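Two-Arm Bag Handling: Project Report
Team Sundavent, Robotics Project Course, Milholm
Haiyan Shao, Vinh Quan, Corina Koller
Advisor: Shahab Yazdani

1. Goal

Our task was to get a two-arm robot to open a paper bag and put a small object into it. We picked paper because the other team had already done plastic bins, and a bin keeps its shape when you let go of it. A bag does not. The project ran from August to the end of the term.

2. Method

We recorded demonstrations by teleoperation and trained one policy on all of them. Vinh and Corina took turns driving the arms. Haiyan wrote the logging code and did the labeling. One demonstration starts with both hands clear of the bag and ends when the object is inside and both hands have let go.

The first 25 demonstrations were thrown out. The two arm logs were on different clocks and drifted apart during a run, so the left hand looked like it closed before it got to the paper. Haiyan moved both logs to one clock on a Thursday night and we started over. The final set has 600 demonstrations.

For the hands we agreed on fixed roles. The left hand pinches the top edge and stays there. The right hand goes into the opening from the other side and pulls outward. When we let the driver choose, the data was inconsistent and the policy hesitated between the two.

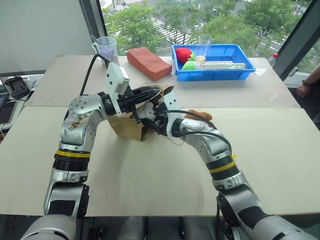

Figure 1. Both hands on the paper bag, left gripper at the folded top edge.

We left other objects on the rear part of the table on purpose, including the measuring pitcher, the brick and the blue tray with the plush strawberry. Our first policy was trained with a bare table and reached for the wrong place as soon as anything else was in view.

3. Results

We ran 100 trials with the final policy. A trial counted as a success if the object ended up in the bag and the bag was not torn. The policy succeeded in 89 of them. Most of the failures came from the left hand pinching both layers of paper at once -- after that the bag cannot open, and the right hand keeps pushing at the fold. The rest were tears near the handle.

4. Problems and next steps

Bags wear out. A bag that has been opened many times is softer and easier, so our later trials may look better than they should. Burgi Fankhauser from the Ansari lab suggested writing a use count on each bag, and the next team should do that from the start.

We also want to try force sensing at the fingertips to detect the double-layer pinch. Corina has a draft of the mounting part, but it has not been printed yet. Code and logs are in the Clama folder on the course server.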